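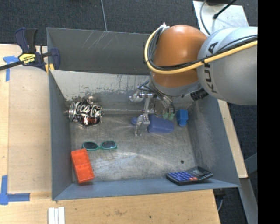
Gray metal bin with household objects inside and a KUKA arm reaching in.

Rurnard Golf Course — Bunker, Drainage and Path Safety Checklist
Walked by: Ghazala Tanoli and Senthil Arumugam
Date of walk: Jun 30, 2021
Weather: dry at the start, one good shower over the back nine

Thanks to everybody who sent in notes after the May walk. I've tried to answer them as we go, so please forgive me if some of these comments run longer than the boxes on the old form ever allowed!

1. Bunker edges firm and safe to step down
OK, with one exception. The left greenside bunker on the fourth has a soft lip where the turf has crept out over nothing, and Senthil's boot went straight through it. Roped off the same morning. Please leave the rope up until Costel has cut it back and packed it.

2. Rakes placed flat, no broken heads or loose tines
OK. Two heads were swapped out on the walk and the old ones are in the scrap pile.

3. Bunker drains running clear
Needs work. We had the shower to thank for this one — the fairway bunker on the eleventh held water long after its neighbors had drained away. Ghazala thinks silt has got into the gravel under the liner, and I'm inclined to agree with her, having dug in that very bunker many years ago. Flush first, and if that does no good we'll open up the low end.

4. Drain covers and grates level, fixed and visible
One fail. The grate beside the Tillell ditch rocks when you stand on it. It needs a new bolt, and a dab of white paint wouldn't hurt while somebody is down there.

5. Cart paths free of trip edges, ruts and washouts
Mostly OK. There's a washout starting about 100 yards short of the fourteenth green, on the downhill side. It's only a shallow thing for now, but carts do pick up speed there, so let's have cones out before the weekend visitors come.

6. Footbridges: boards, handrails and non-slip strips
OK. The strips on the Poduval bridge are wearing thin toward the middle. Shobha Joseph has more of the same kind in the shop and is happy to hand them over to whoever asks nicely.

7. Pond edges, life rings and signs
OK. Life ring and rope checked, sign washed. The bank by the sixteenth tee is slick after rain, so mowers should stay well up from the water and the strip below it should be trimmed by hand.

8. Yardage posts and sprinkler heads flush or clearly marked
Needs work. The head by the 197 marker sits proud of the grass and would turn an ankle very easily. Lower it and top up with soil.

9. Lightning shelter and horn
OK. Horn sounded, and heard at both ends of the course. The shelter door sticks, so give it a good pull.

Still open from May
Hand wash station by the pump house: tap still drips. Thenmozhi Varghese has the part on order.

Comments can go in the book in the starter's hut or straight to Ghazala, who will pass them along to me.

Signed off with items 1, 3, 4, 5 and 8 outstanding.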